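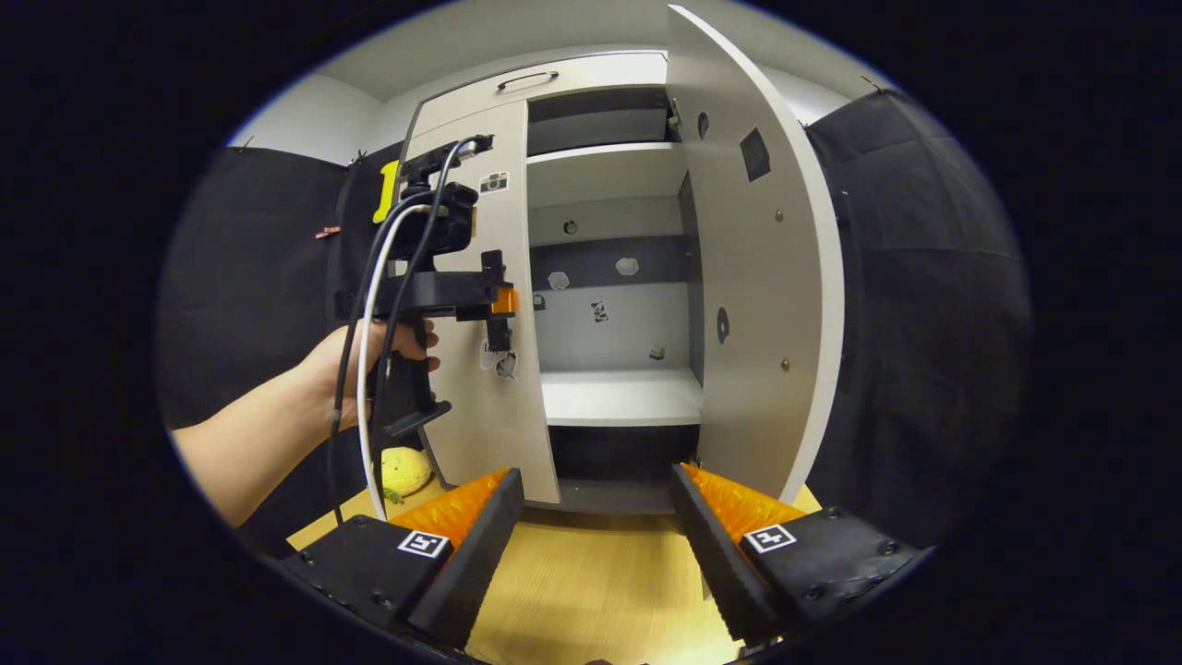 ## Session 2: Reading a fire report

Welcome back, everyone, and thank you for the lovely questions you left at the end of last time (I've tried to fold most of them in as we go along, so do shout if yours has slipped through). Today we're looking at how a small fire ends up as four short paragraphs in a local paper, and what gets lost on the way.

Our case is the storeroom fire at Lakville. You should have two papers in your pack: the brigade's own log, and the piece that ran in the *Zundell Courier* the next morning. Read the log first, please, even though it's the duller of the two!

**What the log gives us**

- Time of call, time of arrival, and the number of crews sent
- Where the fire was found, which was the back storeroom of the Janevski bakery
- Damage to the building put at 3,000, with the contents listed apart at 175
- Cause: "under investigation"

**What the paper gives us**

- A single figure for the loss, "up to 200", which seems to be the contents and leaves the building out altogether
- A neighbour who "always thought something would happen"
- Cause: "suspicious"

Now, that last word is the one I'd like us to spend most of our time on. An investigator who writes "under investigation" is telling you that the work hasn't finished. A reporter who writes "suspicious" has gone a good step further, and the bakery's owners have to live on that street afterwards. When I was starting out on the Skustden desk I made much the same slip myself, in a cold February, and I still remember the telephone call.

**Words to keep apart**

*Accidental*, *deliberate* and *undetermined* are findings. *Arson* is a crime, so be careful who you attach it to - a person may be arrested, or charged, or convicted, and each of those needs its own word and its own source.

**For next time**

Rewrite the Courier piece in 200 words, using the log alone. Leave the neighbour out, tempting as she is. Bring a printed copy, with your sources pencilled in the margin.

Angeliki Michailidis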